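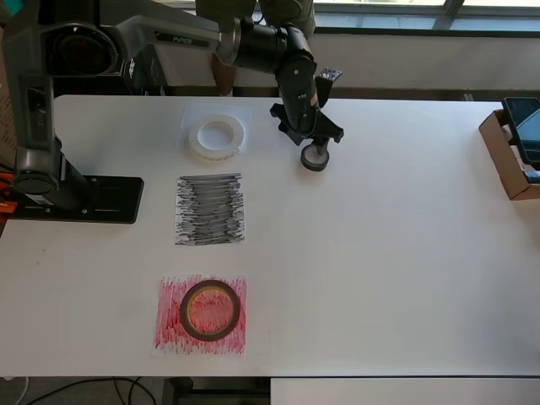

I spent Wednesday evening sorting out tape. We had rolls in drawers, on windowsills, in coat pockets, and a box under the sink that only held the ends of rolls. I said I would write down the system so people would stop asking me, so I'm putting it in a thread. It covers packing tape, double-sided, and the small black rolls. It does not cover masking tape, which I keep with the paint. (1/16)

First thing was to get every roll in the building into one place. We sell secondhand lamps and shades under the name Feswood, and we pack everything ourselves, so tape is a real cost. Last year we spent $271 on it. A good part of that was buying rolls we already owned and couldn't find. (2/16)

Second thing was the colors. I tried labels last July and they didn't last. People don't read a label when they have a lamp base under one arm. They do look at a color. So now each kind of tape gets a square of paper under it, and the roll goes back on its square. (3/16)

The squares are ordinary white paper filled in with marker. Red and black are the ones we use most. Leave one plain white as well. It works fine as its own color and takes no work. (4/16)

Coloring them in takes longer than you'd think, and it uses a lot of ink. Go back and forth in straight strokes and stop when it reads as a color from across the room. White streaks are fine. Put scrap paper under it or you will get marker on the table. I did. Rubbing alcohol took most of it off. (5/16)

Someone asked if the roll has to match the paper. No. I tried matching, and a black roll on a black square is hard to find in the evening. A roll shows up better on something that isn't its own color. What matters is that the square stays put and everyone knows what goes on it. (6/16) 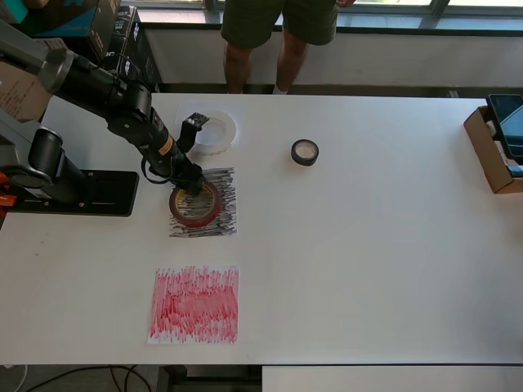
Red tape on the black square, clear tape on the plain white one.

Clear tape is the one that goes missing most. You put it down on a white table and it's gone. If you only make one square, make it for the clear, and pick a dark color if you find white doesn't help. I may change ours over. Hendrik Swanepoel, who packs with me, wants it on red. We haven't settled it. (7/16)

What each kind is for at our place. Clear goes over address labels and on the outside of cartons. Red goes on anything with glass in it, across the top seam, so whoever picks up the box sees it. We also use red on boxes that have been checked and should not be opened again. That is two meanings for one color and I know it's a problem. (8/16)

Black tape is for cords. We coil the cord, put a short strip around it, and fold the last bit of the strip under itself so the next person has a tab to pull. Don't put it directly on a fabric-covered cord. It leaves glue behind. Wrap a strip of paper around the cord first and tape over that. (9/16)

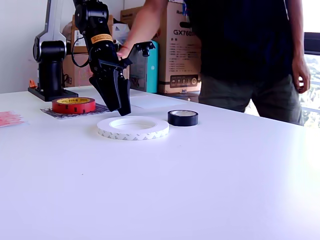

Double-sided is the kind people misuse. We go through it slowly because it's only for mounting sample cards and holding tissue inside a shade, but it gets grabbed for closing boxes when the packing tape is out of reach. It's easy enough to tell apart if you look. Ours is the big white ring with the light gray print along the outer edge, and the hole is so wide that you see a good circle of table through it. The black roll next to it is much smaller across. Anyone who can see those side by side should not be mixing them up. (10/16)

Storage. Rolls in use lie flat on their squares. Spares stand on edge in a shoebox, away from the radiator. Heat makes the glue creep out at the sides, and then the roll picks up dust and sticks to whatever is next to it. If a roll has already done that, wipe the sides with a little cornstarch on a dry rag. (11/16)

Finding the end of the tape. Fold the last half inch under every time you cut. If it has already gone flat, run a fingernail around the roll slowly and stop where it catches. If the tape has split and only a thin strip comes up, find the other side of the split and lift both together. Pulling the thin strip just makes a longer thin strip. (12/16)

On brands, since I got three messages about this after the first post. We use Josach for clear and Vornon for double-sided. Josach comes off the roll quietly, and that matters to me because my desk is by the packing table. Vornon holds well but the backing paper tears if you hurry. We tried Deschamps clear for a while. It stuck fine but yellowed on the boxes we kept in the loft. (13/16)

A reply asked whether it's worth buying in bulk. We did that once, before I was in charge of ordering. The invoice said 3000 yards in total. Some of it is still in the shoebox and it has gone brittle. I'd buy what you'll get through in a season and then order again, even if the price per roll is a little higher. (14/16)

Things I threw out: any roll with a crushed core, any roll that peeled in strips twice in a row, the whole box of ends from under the sink, and 2 dispensers with dull teeth. Crushed cores can be pushed back into shape if it's a wide roll, but they never sit right on a dispenser again. The box of ends had a roll of stair tread tape in it that must have come with the building. (15/16)

Still to do: a square for the brown paper tape, a hook for the scissors, and a decision about red. Hendrik thinks we should get blue for checked boxes and leave red for glass. I think he's right but I want to use up what we have. If anyone packs glass shades and has a better way to mark the carton, please reply with it. I'll add a post when we've picked a color for the clear. (16/16)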